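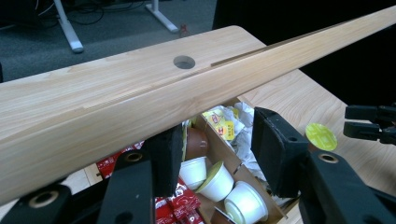

Hanna Walczak teaches robots to handle things, and most of her working day is spent with a gripper in her own hand. She squeezes, lifts, turns and lets go, and a recording of each movement goes into a set that a robot arm will later learn from. She has been doing this at Trondari for three years. Before that she repaired sewing machines.

We met in March 2019 in the company's second-floor workroom, where she and Hubert Śliwiński share the recording duties. Śliwiński came in partway through and stayed for the rest of the conversation.

Walczak said the first thing people ask is why she doesn't simply write a program.

"For some jobs you do," she said. "If the part is always in the same place and always the same shape, write the program and go home. My jobs are the ones where somebody's cup is lying on its side and there's paper on top of it. You could write rules for that, but you'd be writing them for a long time."

The hand-held gripper has two fingers with flat pads, built to match the pair on the robot. Her rule is that she may only do with it what the robot could do with its own. She isn't allowed to steady an object with her free hand, though she admits that she wanted to all the time in the first month.

"You reach out without thinking. Everybody does. Hubert used to sit on his left hand."

"I still do on long pieces," Śliwiński said.

Long pieces are what they have been working on this spring. A plank is harder than it looks, according to both of them. With two pads set close together, a small error in where you take hold turns into a large swing at the far end. If the pads meet the wood at different angles, it rolls. A piece with a step or groove along one side adds another problem, as it isn't balanced the way the eye expects it to be.

"I take hold, I lift it a finger's width, and I wait," Walczak said. "If it starts to tip, I put it down and take it again a little further along. I keep that in the recording. I don't go back and cut out the part where I was wrong."

This was a point of disagreement when she started. Her supervisor at the time, Leszek Stępień, wanted clean recordings only, with one approach and one grip and the object carried straight to its place. The robot trained on those did well when it began well. When it took hold in a bad spot it had nothing to fall back on, and it would carry a tilting board across the table until the board fell.

"It had never seen anyone fix a bad grip," she said. "So it didn't know there was such a thing."

Stępień changed his mind after comparing two sets of recordings. Each had 155 attempts in it. One had been trimmed and the other had been left alone. He later wrote the instructions that the team still uses, and they say that a corrected mistake stays in. A mistake that ends with the object on the floor is marked and stored separately.

The second method at Trondari is remote control. The operator sits at a desk a few steps from the robot, holds a pair of levers and watches two screens. Śliwiński does most of this work. He prefers it, and Walczak doesn't.

"With the levers, the robot's arm is moving, so you know the robot can reach," he said. "With the hand tool you can do something lovely and then find out the elbow would have gone through the table."

Walczak agreed that this happens. She said that she has learned to feel where the arm would have to be, and that she throws out fewer recordings for it than she used to. Her objection to the levers is speed. On a good morning she can finish 105 recordings by hand. Śliwiński, with the levers, gets through 30.

"And mine are slow all the way through," he said. "You can see me thinking. The robot picks that up as well. It stops in front of the box and waits, because I stopped in front of the box and waited."

They have tried shortening those pauses after the fact with a program called Clurker, which speeds up the parts of a recording where little is moving. Śliwiński said it works for carrying and placing. He turns it off for anything that involves closing the fingers, where he thinks the slowness matters.

I asked what can be felt through a hand tool that can't be felt through the levers. Walczak thought about it for a while.

"Slipping," she said. "There's a small shake just before something slips. It comes up through the handle. On the levers you don't get it, you only see it go."

The trouble is that the robot doesn't get it either. It learns from the camera and from how far apart the fingers are. If she reacts to a shake that the camera can't see, the recording shows her tightening her grip for no clear reason. The team talked about this for most of last year. For now she tries to grip firmly from the start, and to correct only what she could have noticed with her eyes.

Clutter is left in on purpose. The workroom tables aren't cleared between sessions, and boxes of cups, lids and packets are used for other tasks and then stay where they are. Zuzanna Makowska, who plans the sessions, moves things between recordings so that no two backgrounds match. Early on, when the tables were kept bare, the robot would work nicely in the morning and then fail if a person put down a mug.

"Zuzanna will move a lid two inches and tell me to go again," Walczak said. "I used to think she was joking."

Makowska's plan also says who records what. No task is recorded by one person only. Walczak takes hold from the right and Śliwiński from the left, and a robot trained on either of them alone copies the habit. A third operator, Genowefa Kołodziej, was brought in partly for this. She is shorter than both of them and comes at the table from a lower angle, and Walczak said the robot got better at high shelves once Kołodziej's recordings were added. They aren't sure why.

New operators get 5 days of training. The first is spent on picking up and putting down, with no recording at all. Walczak runs it, and she gives people sheets of paper, keys, bags of rice and finally a length of wood. She watches their shoulders more than their hands. People who are tense in the shoulder make jerky recordings, and the robot trained on them is jerky too.

"I tell them to do it the way they'd do it if they had to do it all day," she said. "Then they do have to do it all day, and it gets better by itself."

The work is tiring. The hand tool isn't heavy, but the arm is held out in front of the body, and by late afternoon her grip is less steady. She stops when she notices it. Recordings made after that point have been tested, and they don't help. Trondari now limits hand recording to four hours a day for each person, and the rest goes to checking and labeling.

Checking is done in pairs. One person plays the recordings back and the other says keep or drop, without knowing who made them. Śliwiński says he can always tell Walczak's. She pauses above an object before she closes on it, and she has never been able to stop.

"The robot does it now," he said. "The one in the corner, that's been trained mostly on Hanna. It goes over the cup, it waits, it goes down."

Walczak said she had seen it, and that she found it strange the first time. She has since asked Makowska to give her fewer of the cup tasks and more of the long pieces.

The plank recordings are due to finish in April. After that the team moves on to drawers, with both methods used side by side for the first few weeks. Śliwiński expects the levers to do better there, because a drawer pulls back against the arm and the robot's own motors will show it in the recording. Walczak wasn't ready to agree. She wanted to try some drawers first.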